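Listening to Slow Music
Week 4 handout: drones, loops and what to do with your hands

Bring this sheet and something to write with. Phones go in bags, including the phone you were going to use as a clock.

What we mean by a drone

A drone is a note or cluster held long enough that you stop waiting for it to change. Bagpipes have them, hurdy-gurdies have them, and so does the fridge in the Weltdale tearoom, which sits a bit flat of B and has been humming through my lectures for years. The moment you stop waiting is the moment the listening starts, and most people reach it after they've finished planning dinner.

Three terms you'll need

Beating: the slow wobble you hear when two pitches are nearly, but not quite, in tune. The closer they get, the slower the wobble. Guitarists tune it out. Drone players leave it in and call it the piece.

Partials: the higher, quieter tones inside a single note. Turn your head while a drone is playing and different ones come forward. You're allowed to do this in class. Please don't all do it at once.

Loop: a stretch of sound repeated end to end. On tape the join is often audible as a click or a dip. Students who work on laptops go to great lengths to remove it, then go to greater lengths to put it back for warmth.

Listening exercise

We'll play the first 18 minutes of Jostthorpe, a piece for harmonium and two tape loops of different lengths. Because the loops don't match, they drift against each other, and the combination takes a long while to come round again. Write down anything you notice. "Boring" is a fair first note but you need a second one.

Things worth catching: the bass arriving underneath the harmonium -- it fades in, so you'll probably notice it late; the hiss, which belongs to the recording; and the place where one loop drops out and the room seems to get bigger.

Written work

Up to 6 paragraphs on one slow piece of your choice. Describe the sound before you tell me how it made you feel. The words "ethereal", "soundscape" and "journey" cost a mark each.

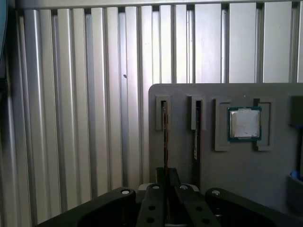
Etcombe, October

Next week: Pascual, all of side two. Read the chapter on tuning first, and have lunch beforehand. The quiet parts are very quiet and stomachs carry.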